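Gripper trials: Ovard vs. Bumix

The Ovard gripper came back to the Haltidholm bench in September with new firmware and a promise that it would "just work" with the Atinga controller. We have heard that before. Setup took 5 hours, most of it spent on a cable adapter.

Over 76 runs of the marker-and-cup task it beat the Bumix by 4 successes. I would not buy anything on that margin - move the lamp and you could lose it.
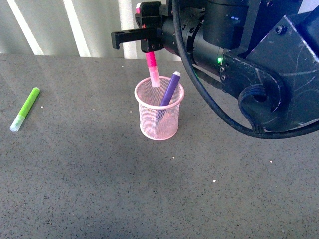

The sales sheet talks about grip force. Our misses were nearly all bad approach angles, and a stronger grip does nothing for those. Both units stay on the bench until we have a longer set with thinner objects.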